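Workshop notebook, March
Vomton overhaul, continued

7.40 am. Came in early to get at the Vomton before the radio went on. It has now been on the end bench long enough that people put their mugs on it.

For whoever picks this book up after me: the Vomton is a hand-cranked circular sock machine, serial 931, bought in pieces from a deceased estate out past Tadotau. The seller's ad said "complete, worked when last used". Both statements may be correct if you are relaxed about what "complete" means and when "last" was. It came in an apple box with a cylinder, a cam shell, a crank, a mast with the top bent over like a tired sunflower, a tobacco tin of needles and a ribber dial that belongs to some other machine. I have tried the dial in every orientation available to a dial.

Last entry ended with the cylinder soaking in kerosene. It is out now and the slots are mostly clear. The black stuff was old oil and lint cooked down to something like Vegemite, and I picked it out with a dental probe and a strip of shim. There was also a fair bit of what I took for rust and which turned out, under the loupe, to be red wool. Somebody's last sock, presumably.

Two of the slots are still tight near the bottom. A new needle drops halfway and stops. I ran the shim down again with a bit of metal polish and got one of them moving. The other has a burr on the left wall that I can feel and can't see. Leaving it until I have better light and a better attitude.

Needles

Went through the tobacco tin. Results: 28 usable, the rest bent, rusted through at the butt, or with latches that flop about like a loose tooth. Test is the one Eleri taught me, hold the needle sideways and flick the latch open and shut with a fingernail. It should swing freely and sit square in the hook. If it sits to one side it will split the yarn, and you will blame the yarn.

Edwards has the right gauge in stock but only in packs of 10, and wants the old butt height before they'll ship. Measured three good ones with the calipers and got three different answers. Measured them again with my glasses on. Much better agreement. Emailed the number through and asked for enough packs to fill the cylinder plus one, as I know what I'm like with the first row.
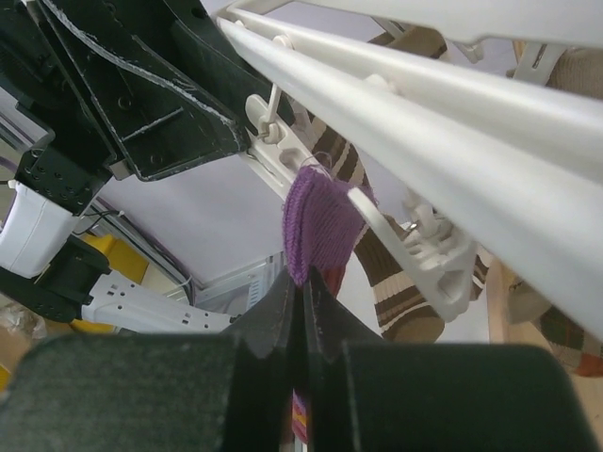 Cam shell next. The V-cam has a groove worn in its working face where every needle butt for however many decades has hit it in the same spot. I can catch a fingernail in it. The theory is that a groove like that makes the needles hesitate at the bottom of the stroke, and you get a line of tight stitches that walks around the sock in a spiral. I have knitted that sock on other machines. It looks deliberate, if you tell people it is.

Options as I see them:

Stone the face flat and accept slightly shorter stitches. Free, and not reversible.

Build it up with braze and file back. Eleri has done this once and describes it as "a weekend". She did not say it fondly.

Buy a replacement. Edwards doesn't list one. There's a bloke who casts them, but he was last heard from when he cashed somebody's cheque.

Going with the stone. Took it down in small goes, checking against the straight edge each time, and stopped well before I wanted to. The groove is now a shadow. I blued the face and ran one needle around by hand and the contact line is even except for the very bottom of the V, where I suspect it was never even to begin with. Cast iron from that period has a sense of what's important and the bottom of the V wasn't it.

Smoko. Came back to find a mug on the cam shell.

Tension and yarn path

The mast. Straightened it cold in the vice between hardwood blocks, a bit at a time, and it came back further than I'd hoped. There's a slight kink left at the old bend. The yarn guide at the top is a loop of wire, and inside the loop the yarn has sawn itself a notch. It will catch every slub on the way past. I've polished it out as best I can with cord and compound, pulling the cord through the way the yarn goes, and if it still snags I'll bend up a new one from piano wire.

The take-up spring is a different story. It is a hairpin from a different machine, or possibly from a different person. It does hold the yarn up on the back stroke, in the sense that it is present while the yarn is up. When you turn a heel you crank backwards and forwards over half the cylinder, and if the slack isn't taken up at each reversal you get loops hanging off the end needles like washing. I've ordered a spring. In the meantime I wound one from the offcut drawer, and it works about as well as the hairpin and looks worse.

Notes on oil, as there was a discussion. Sewing machine oil only. The cylinder gets a drop on each side of the track and one on the crank pivot. Needle butts get a wipe with an oily rag, and then a wipe with a clean one. The household spray in the red-topped can is for door hinges, and I've put it in the cupboard with the door hinges. It goes gummy over winter and we've only just got the last lot of gum out with a dental probe.

11.15 am. Cylinder back on the base, cam shell on, cranked dry with no needles in. There is a tick once per turn. Marked the shell with chalk and the tick follows the shell, so it isn't the gear. Pulled it off again. One of the screws holding the cam was a hair proud and was kissing a slot wall on the way past. Two minutes with a file. I'd been preparing myself to find a cracked base, so this was almost a letdown.

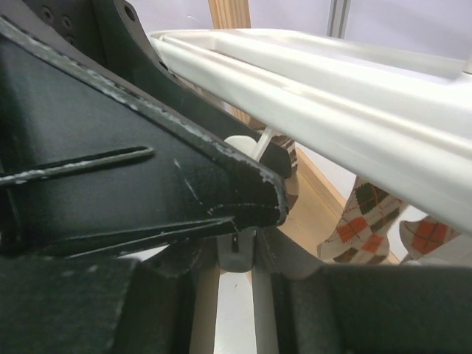 Prys Hughes
Machines and repairs, bench two

Cranked dry again. No tick. It has a nice low purr in the forward direction and a slightly aggrieved one in reverse, which all of them have.

Loaded the usable needles, spaced out around the cylinder so I could at least watch the action, and ran waste yarn through. With gaps like that you don't get fabric, you get a sort of ladder with opinions, but it shows you what each needle is up to. All of them rise and fall. One drops its stitch every single round. Swapped it with its neighbour and the fault moved with the needle, so the needle is now in the bin and the slot is forgiven.

Eleri came past at this point and watched for a while with her arms folded. Her comments, more or less as given: I'm cranking too fast; the weight is too light; the yarn should come off the cone from straight above instead of from beside my knee; and was that her good shim. It was. She's right about the cone as well. Moved it to the floor under the mast and the tension evened out inside a round.

On yarn. The Priltberg four-ply that everyone complains about is fine on the Vomton, at least on this much evidence. I think the complaints come from running it straight off the ball. Rewind it onto a cone, loosely, with a touch of wax, and it behaves. The dark colours are a bit drier than the light ones and squeak through the carrier. That might be the dye or it might be my imagination. I have been listening to yarn for a couple of hours and would not put me on a witness stand.

Weight: went up one size on the stem and the stitches stopped riding up. Too much weight and the latches start to bend, so don't go up again just to see. I'm writing that mostly for me.

Row counter doesn't. Turned it over and the pawl is missing, not broken, just gone, with a tidy little hole where it used to pivot. Until I make one, count by hand or tie in a bit of contrast thread where you want to start measuring. Thread is more reliable when people talk to you, and people will.

Lunch, late. Did the paperwork while I ate, so apologies for the state of the Edwards invoice.

Afternoon was mainly the burr. Took the cylinder over to the window and tilted it until the light ran down the slots, and there it was, a tiny lip near the bottom where something had been levered against the wall. Screwdriver, I'd say, and not a recent one. Dressed it with a slip stone broken down to fit, a few strokes at a time, blowing it clear in between. Needle now drops all the way under its own weight. I did this several more times than was necessary. 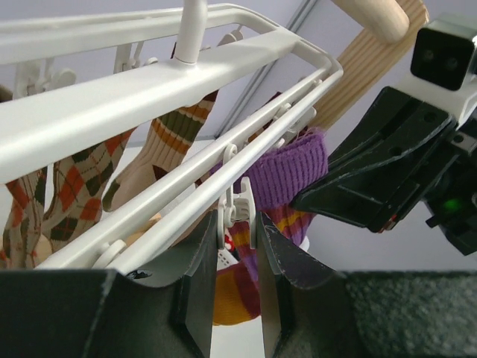
Still to do

New needles in when Edwards delivers, all of them oiled and flicked first, even the ones that look perfect in the packet.

Proper tube in waste yarn, long enough to see whether the V-cam shows up as a spiral. If it does, Eleri's weekend may be back on the table.

Try a heel with the homemade spring, purely to know how bad it is.

Make a pawl for the counter. Brass, I think. There's some in the drawer under the lathe, beneath the catalogues.

Ribber dial: ask around whether anyone has a machine that's missing one. Happy to swap for a spring, a pawl, or an apple box.

Clamp. The original has chewed the bench edge already, so put a scrap of leather under the foot of it. I used the tongue of an old boot and it's holding.

Put the shim back where Eleri keeps it before she looks.

4.50 pm. Oiled, covered with the tea towel, sign on top about mugs.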